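Hand-held gripper demonstrations for a cutlery sorting task: how should the operator release thin items?

Posted in Teaching by Demonstration
Fidska Community Help

Nuala Corrigan

Our department is preparing demonstrations of a kitchen sorting task, in which chopsticks and spoons are moved between a mat and a plastic basket. The operator works with two hand-held grippers, one in each hand. We have recorded 112 demonstrations to date. On review, 17 were rejected because the chopstick turned between the pads before it was released. Spoons give us no comparable difficulty. I should be grateful for advice on whether the operator should correct such a turn during the recording or abandon the attempt. I would also like to know whether chopsticks should be held upright or flat.

Haltora

We had the same problem with pencils. Use softer pads.

Benavides

The two points are best treated separately.

On correction, I would advise keeping the attempt, provided that the operator recovers slowly and completes the placement. A policy trained only on faultless recordings has no guidance once an item begins to slip. Attempts in which the item is dropped outside the basket should be stored under a separate label. Please do not delete them, as you may wish to consult them later.

On orientation, our own instructions require the chopstick to be held upright and lowered between the pads until its lower end is inside the basket. The fingers are then opened fully, and the gripper is withdrawn along the line by which it arrived.
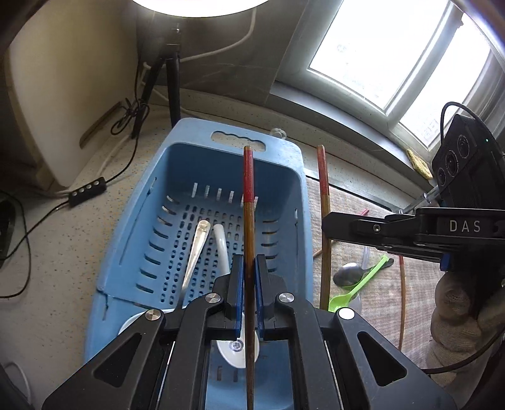 The second gripper should remain to one side during the release, at a height agreed before the session begins. Operators who allow it to drift tend to produce recordings that differ from one another for no useful purpose. We ask each operator to complete 9 practice runs before anything is kept, and to rest after every 6 recordings.

I do not agree that softer pads are the first remedy. They alter the grip on every other item, and your spoons are already satisfactory.

Nuala Corrigan

Thank you both. The rejected recordings will be reviewed again under the separate label. Does the agreed height apply to left-handed operators as well?

Benavides

It does. Only the side changes.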